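PRESS RELEASE - for immediate use

Skomoro students to put hand-held gripper project on show
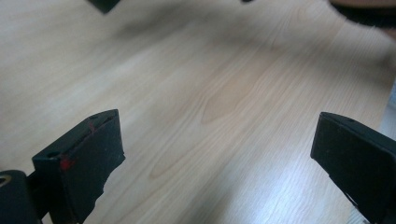 2022-08-31. Gorkow. Students from the Skomoro after-school robotics club have finished the first stage of their gripper project and will show it at the Gorkow open evening next month. Doors open at 6 pm, no ticket needed, children welcome with an adult.

The project began in July. Idea is simple enough: before a robot arm can tidy a desk, somebody has to show it what tidying a desk looks like. So the students do the job themselves, holding a two-fingered gripper with a camera on it, and every go is recorded. Pick up, carry, put down, back to start. Then again. The recordings are what the arm will learn from.

Target for the summer was 2000 recorded goes. Final count was 2335, after the ones with bad starts were thrown out. Students did the sorting themselves, two to a laptop, and wrote the rules for what counted as a bad start. There was a fair bit of arguing over those rules and the third version is the one that stuck.

Club leader Hortensia Arboleda said: "They thought the clever bit would be the code. Most of the summer went on moving things across a table slowly and carefully, and then watching it all back. They got very good at spotting a sloppy one. I had a group stay late to redo a whole afternoon's work and I didn't ask them to."

Finger pads are black, with small holes in the top. They have had plenty of use and the scuffs show. A new set is being drawn up by the older students, who want a grippier surface and a shape that can be swapped without taking the whole hand apart. Drawings will be on the wall at the open evening and comments are wanted, pencils provided.

What visitors can do on the night:

Have a go with the gripper. Short queue hopefully.
Watch recordings with the students who made them and vote keep or bin.
See the club's small arm try a pick-and-place job learned from the July recordings. It is early days and it does miss.
Talk to the team about joining. Beginers welcome, no coding needed to start.

The work has been paid for by a grant of 3000 euros from Evico, the local parts supplier, which also lent the club a bench and storage. Ticona, the repair workshop next door to the club room, let students use its tools on weekday afternoons.

Next stage starts after the open evening. The club wants to move on from hard objects to soft ones, cloths and sponges mainly, and to record in more than one room so that the arm dosen't get used to a single table and a single lamp. A second group will form for this and places are limited by the number of grippers, so early sign up is best.

Press are welcome from half an hour before doors. Students happy to be interviewed, please ask a club leader first. Parents have been told that photos may be taken.

Contact: Hortensia Arboleda, Skomoro robotics club, Gorkow. Messages can be left at the club desk, replies same day where possible.

Ends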